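Andava há que tempos para escrever sobre isto e o pessoal do clube já me cobrava. O nosso clube de robótica (sim, ainda somos os mesmos teimosos da Trava, com gente nova a chegar desde maio) comprou um par de garras manuais da Julard, daquelas que se seguram na mão para gravar demonstrações, e eu fiquei com a tarefa de as experimentar a sério e contar como correu. Aviso já que não sou engenheira, dou apoio à turma da tarde e aprendi quase tudo ao lado dos alunos!

## O que é que estamos a fazer com elas

O projeto deste período chama-se Gilani (nome escolhido pelo Shahzad Mengal, que ganhou a votação por um voto e não deixa ninguém esquecer). A ideia é ensinar um braço a arrumar uma mesa a partir de gravações feitas por nós, à mão: pegar, pousar, voltar ao início, outra vez. Parece simples até se ter feito a mesma coisa durante uma tarde inteira.

Para os objetos não fomos buscar nada de especial. Discos redondos com uma ranhura no meio, um livro vermelho de capa brilhante, coisas que se agarram de maneiras muito diferentes. Os discos empilham-se bem, mas exigem que se chegue com a garra direitinha. O livro é o contrário: qualquer um acha que é fácil, e depois a capa escorrega entre os dedos da garra e lá vai ele de lado. A Mehwish Farooqui resolveu isso aproximando a garra devagar e fechando só quando já tinha as duas almofadas bem encostadas, e desde então a turma toda a imita.

Trabalhamos aos pares, cada pessoa com a sua garra, e isso muda muito a sessão. Quando são duas à volta da mesma mesa é preciso combinar quem entra primeiro, senão chocam os cotovelos e estraga-se a gravação dos dois.

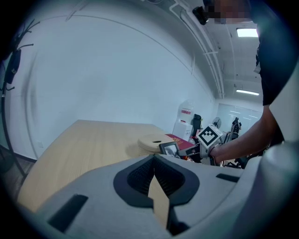 ## Na mão, como é que se comporta

Gostei mais do que esperava. O corpo é liso, cinzento-claro, sem arestas a magoar, e aguenta-se bem uns bons minutos antes de o pulso começar a queixar-se. Os alunos mais novos agarram-na com as duas mãos e também funciona, embora as demonstrações saiam mais tremidas.

O que me conquistou foi a malha preta por dentro das pinças. Numa garra que usámos no ano passado, da Netel, as pontas eram lisas e tudo fugia, sobretudo peças finas. Com estas, o Boris Milošević conseguiu 15 pegas seguidas nos discos sem deixar cair um único, e o Boris é uma pessoa que deixa cair canetas.

Coisas de que gostei menos, que também as há:

- O cubo com o marcador preto e branco tem de ficar sempre à vista. Se rodamos demasiado o pulso perde-se a posição, e só damos por isso no fim.
- É grandalhona. Para peças pequenas encostadas umas às outras, o corpo da garra atrapalha a vista e acabamos a espreitar por cima do ombro, todos tortos.
- O manual. Meu Deus, o manual. Tem 40 páginas e a parte da calibração está espalhada por três capítulos diferentes. A Maham Kakakhel fez um resumo numa folha e colou-o na porta do armário, é por aí que nos guiamos.

## O ritmo de uma sessão

Começamos por arrumar a mesa sempre da mesma maneira, pilha de discos e livro ao lado, e fazemos duas ou três passagens de aquecimento que vão direitas para o lixo. Depois grava-se a sério. Quando a pessoa começa a ficar desleixada (vê-se logo, os movimentos ficam bruscos), troca.
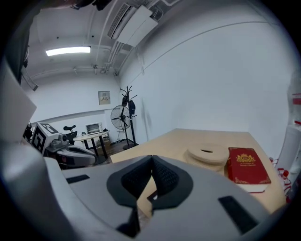
*A mesa do projeto Gilani, com a pilha de discos e o livro vermelho.*

Neste momento temos 1601 demonstrações guardadas e a meta são 3322, um número que saiu de uma conta do Boris que eu nunca percebi bem. Vamos a quase metade, portanto, e ainda há quem apareça com vontade!

## Então, vale a pena?

Para um clube como o nosso, eu diria que sim. Um aluno que nunca pegou numa coisa destas está a gravar demonstrações decentes ao fim de uma tarde, e isso com a garra antiga levava semanas. Se forem um grupo pequeno e só quiserem brincar uma vez por mês, pensem duas vezes, que a calibração dá trabalho e esquece-se depressa.

Dou-lhe quatro estrelas em cinco. A quinta fica para quando reescreverem o manual. Se alguém quiser a folha da Maham, é só pedir à Natalina Guerra, que tem a versão em PDF e costuma responder no próprio dia.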